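Chapter 6
Buying a Household Robot: Reading the Offer

A vendor's brochure is written to be agreed with. The buyer's job is to slow down and ask what each sentence commits the vendor to. In this chapter we work through one offer in detail, the Trirkon home-tidying package, which combines a two-legged humanoid with a task library licensed from Flekow. The package is sold with 234 "ready skills." We will treat that number as a claim to be tested.

Start with the word "skill." In the Trirkon catalog, picking up a jug by its handle is one skill and picking up a wastebasket by its rim is another. A buyer may reasonably count both as "lift a light container." Grouped that way, the library shrinks to 67 tasks, and several of those are variations on walking up to a piece of furniture.
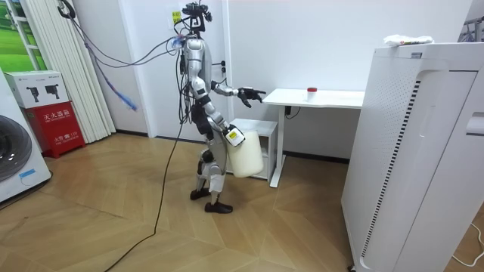 The second thing to look for is the condition attached to the promise. The brochure says the robot works "in any ordinary room." The service contract, which few buyers read before signing, asks for a level floor and a supervisor within reach of the stop button. It also allows the vendor to run the robot on a tether during the setup period and does not say when that period ends. A machine that needs its cables is a different product from one that doesn't, and the price should say so.

Soft items deserve a question of their own. Bags and cloths change shape when they are touched, and a success rate measured on rigid objects tells you very little about them. Trirkon quotes a rate of 89 percent for "household objects" and gives no list.

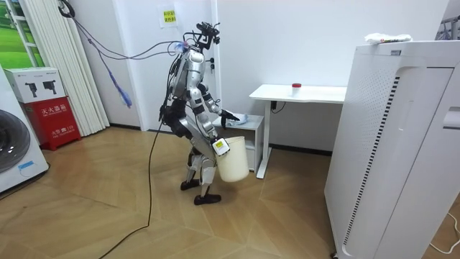 6.1 What Counts as a Finished Task?

Suppose a robot reaches for a bag on top of an appliance. Has it finished when the fingers close, when the bag is lifted, or when the bag is in the trash? Flekow's test sheet stops at the first of these. The Aguiar checklist, which we use in the exercises, stops at the last – and the two can give very different scores for the same afternoon's work.
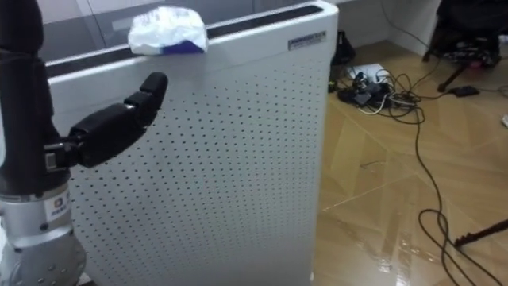

Time matters as well. The contract permits up to 70 seconds per object before an attempt is marked as failed. For some buyers that will be fine. For anyone comparing the yearly fee with the cost of a cleaning service, it should go straight into the spreadsheet.

Related items
Chapter 5: Leasing, Licensing and Lock-In
Worksheet 6A: The Aguiar Checklist
Case Study: The Cukura Window-Washing Kit
Chapter 7: Service Contracts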